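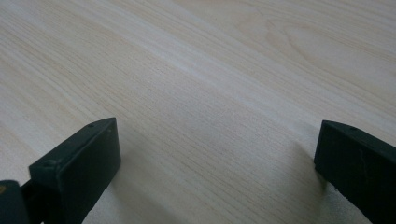 *Gripper fingers open above the tabletop at the teaching station.*

**Review: Arnov hand-held gripper pair, as used in the Dalen cloth-handling project**
Prepared by Lesia Yurchenko, Work Practices Office, Gillomside
September 15, 2020

Gillomside adopted the Arnov grippers in July to record how staff pick up and fold cloth. The recordings are used to train the automated folding line planned for the Dalen building. This review covers the tool itself and the effect of the work on the 13 employees assigned to it.

**Handling.** The operator holds one gripper in each hand and works at a table. Most staff learned the basic grip within a single shift. Fine work took longer. Employees with years of hand folding reported that they had to slow down and plan each pinch, and several found this tiring during the first two weeks. 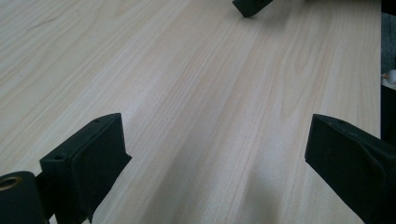

The fingers are plain blocks and are easy to wipe clean. They hold terry and cotton well. Thin liners slip, and a corner lying flat on the table often needs a second attempt. The office would welcome a softer pad as an option.

**Output.** The group completed 1,010 accepted recordings in the review period. A further 275 were rejected, mainly for dropped items or incomplete folds. Rejections fell once supervisors stopped posting individual totals, a practice this office had advised against.
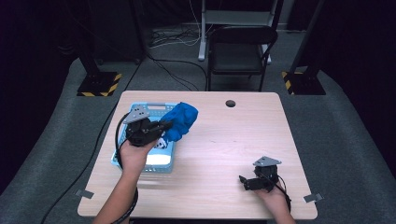 *Two-handed work at the table, with the blue basket and cloth at left.*

**Comfort.** The cables are the most frequent complaint. They pull lightly at the wrist when the operator reaches across the table, and left-handed staff asked for a different routing. Recording sessions are now limited to 27 minutes, followed by other duties. Reports of sore forearms have dropped under this rule, and it should remain in place.

**Effect on jobs.** Employees asked early whether they were training their own replacements. Management's written answer was that folding posts at Dalen will be reduced by attrition and that recording work will be paid at the higher inspection rate. The second promise has been kept. The first cannot yet be judged, and staff at the Hulloden site have asked for the same terms in writing before they take part.

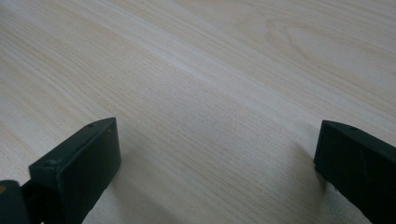
Skill is a related concern. Senior folders now spend part of each day demonstrating a task they once simply performed, and some value the recognition. Others miss the pace of the floor. Rotation between the two should stay voluntary.

**Rating.** Recommended with conditions. The grippers are sturdy and simple to teach. Before any purchase for Hulloden, Arnov should supply longer cables and a pad suited to thin fabric, and the session limit should be written into the site agreement.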